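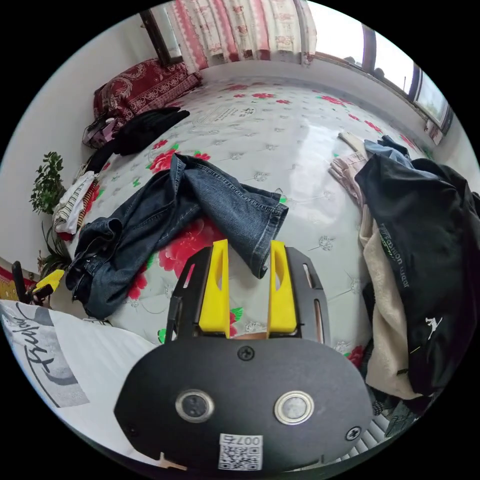

Where can I take clothes that are too good to throw out?

The Ostside clothes exchange takes them at the Kavanagh Hall on Hasley Road, and it reopens for spring on March 22, 2024.

The exchange is open to anyone living in the Ostside area. Clean clothes in wearable condition can be handed in at the side door from 10am, and the rails open to the public at noon. There is no charge to bring clothes or to take them away.

Jeans, jumpers and children's coats are wanted most this time. Siobhán Doherty, who runs the exchange with Filipa Henriques, said the rails were short of denim in all sizes at the last session, and that knitwear went within the first hour.

"People tend to hold on to jeans for years in case they fit again," she said. "If you have a pair you haven't worn since last August, we would be glad to have them."

The exchange handed on 1,525 items last year. Most were adult tops and trousers. Anything left on the rails at the end of a session is kept for the next one, apart from heavily worn cotton, which is cut up for cleaning cloths and used in the hall.

Each household may bring up to two bags. The limit was brought in last autumn after the sorting tables became too full to work at. Bags should be no bigger than an ordinary bin liner, and shoes should be packed separately and tied together in pairs. Hangers are not needed.

The organisers have asked people to sort at home before they come. Ms Henriques said the bed was the best place for it, with everything out of the wardrobe and drawers and laid on top of the covers.

"Do it in the morning and you have to finish before you can go to sleep," she said. "Make a heap for keeping and a heap for us. Go through the pockets. We have had house keys, bus passes and a wedding ring, and it takes a long time to find out who they belong to."

Clothes should be washed and fully dry. Zips should be done up and buttons fastened where possible. Items with a missing button are accepted if the button is pinned inside. Underwear, swimwear, pillows and duvets cannot be taken. Cushion covers and curtains are accepted as long as they are clean, and will be put out on the table beside the stage.

A mending table will run alongside the exchange from noon until 3pm. Ratree Petchrat will be there to shorten hems and replace zips, and can show people how to patch the knee or inner thigh of a pair of jeans by hand. There are 18 places, to be booked in advance by leaving a name at the hall office. Those attending should bring the garment they want to repair. Thread, needles and patches are provided.

Tea and coffee will be served in the small room at the back. The hall has step-free access from the car park, and the side door has a ramp. Parking is limited during the afternoon because of the dance class upstairs, and drivers dropping off bags are asked to move on once they have unloaded.

Anyone who cannot get to the hall can ask for a collection. Treasa Foley will be driving round the estate and the streets behind the library on the evening before the exchange. Requests should reach the hall office two days beforehand, with an address and the number of bags. Bags should not be left outside on the pavement.

Handing-in finishes at 2pm and the rails close at 4pm. Help with folding and taking down the rails afterwards would be welcome.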